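August 20, 2022
Notebook 4, adhesive labels, wash-off trials, continued

Carried on with the label stock from Bosero. The question is still the one from April: at what bath strength does the paper label release from glass in one piece, and does the Plinholm adhesive leave residue that a plain rinse won't shift. Michalis wants an answer before the next order of stock is cut.

Setup unchanged except for the thermometer. The old one read low against both of the others, so it is retired and marked with red tape. Bath volume 800 mL, soda solution made fresh this morning. Balance zeroed before each weighing. Jars are the straight-sided type, washed and dried overnight, labels applied by Magdalini S. with the hand roller, two passes each way.

Run 1. Cold tap water, no soda. Labels softened at the corners and stayed put. Scraping with a fingernail brought up the top layer of paper only. No further interest.

Run 2. Weak soda, room temperature. Edges lifted, center held. Pulled by hand, the label tore along the fold line. Residue tacky over the whole footprint. Wiped with a dry cloth, which spread it.

Run 3. Weak soda, warm. Better. Most labels slid when pushed with a thumb. Two kept a strip of adhesive along the overlap seam, where the paper is double and the bath has farther to travel. Nafula suggests cutting the overlap down. I would like to see that tried before changing the chemistry again.

Run 4. Strong soda, warm. Released without pushing. Labels came up whole and floated, which is what the bottle washers want, as pulp clogs the screens. Ink from the blue border bled into the bath. Bakalis told Michalis on the phone that the border ink is fixed. It is not fixed at this strength. Sample of the stained bath kept in a stoppered flask, back of the shelf, labeled with run number.

Jar plus label weighed 1,051 g on the large balance for the big format. This is close to the limit of that balance and I don't trust the last digit. Residue weights for the big format should be ignored until we borrow a better one. Small format figures are fine and are in the table on the facing page. 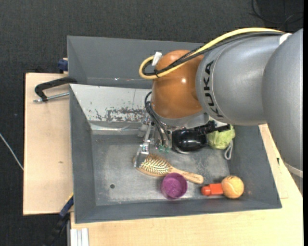

KUKA arm over the gray bin.

Temperature at the end of run 4 was 88 °C by the probe, higher than planned. The hot plate overshoots when the lid is on. Repeat needed with the lid off and the plate turned down early. Until then run 4 can't be compared directly with run 3, whatever the table seems to say.

Wendelin asked whether the dwell time matters more than the strength. Looking back through the April pages, the dwell was never held constant, so those runs can't settle it. Proposed: fix the strength at the run 3 value, fix the temperature, vary dwell only. Same batch of labels throughout. The Trarkidero roll is a different paper weight and should stay out of this series.

Corrections to earlier pages:
Page 98, second line, "rinse" should read "soak."
Same page, the sketch of the overlap is drawn on the wrong side. The seam faces away from the border.

To do:
Repeat run 4, lid off.
Ask Bosero for a roll with the narrow overlap, or trim by hand if they won't.
Ask Bakalis in writing about the border ink. Enclose a stained label.
Magdalini P. to check pH strips against the meter. The strips in the open tub have gone pale.
More soda. The jar is down to the caked part.

Waste bath neutralized and logged. Flask from run 4 stays where it is until Michalis has looked at the color.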